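Skov bench kit: purchase planning notes and data card

Contents of this folder
budget.csv — one row per item, with supplier, unit price, quantity and status
sessions.csv — one row per recording session, used to work out how fast consumables run down
images/ — stills from the table work
CHANGES — what moved between revisions

What it is for
We plan equipment for two tabletop manipulation stations, Hundby and Gurarstead. The sheet covers one budget year, starting in September. It was written for our own ordering, but other small labs have asked for it, so the columns now have plain names.

Budget lines
The ceiling per station is 2000, all in, before tax. Hundby came to 1762 on the last pass. That leaves room for one spare cable set but not for a second camera. Gurarstead is still waiting on a quote from Feltico for the mounting plate, and its total should not be used until the status column reads "confirmed".

Consumables have their own line of 195 per station. This covers tablecloths, food containers, plastic bags and packaged groceries. We underbought these last year. Thin bags wear out quickly in packing tasks, and containers get bent, so order both by the case.

Cables: buy one length longer than you measured. Connectors are listed separately from cable in budget.csv.

Lead times
lead_weeks is the supplier's own figure. Anything at 6 or above is flagged and should be ordered first. Blank means we bought it off the shelf.

The table work
Bagging sessions use a mix of shapes: rectangular containers, small boxes, a snack can, flat tea sachets. The sachets are cheap and thin, and they are the reason the fingertip pads have a separate row.

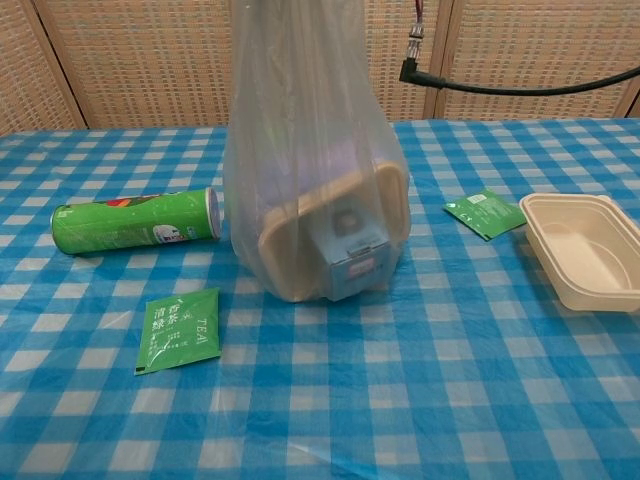

Text and budget sheet: Jahangir Majumder | Skov bench kit

Known gaps
Shipping is entered per order and has not been split across items. Prices for used parts are left out. Power use is not tracked.

Corrections
Send the row number and the new value. Please don't re-sort budget.csv — the totals refer to row positions.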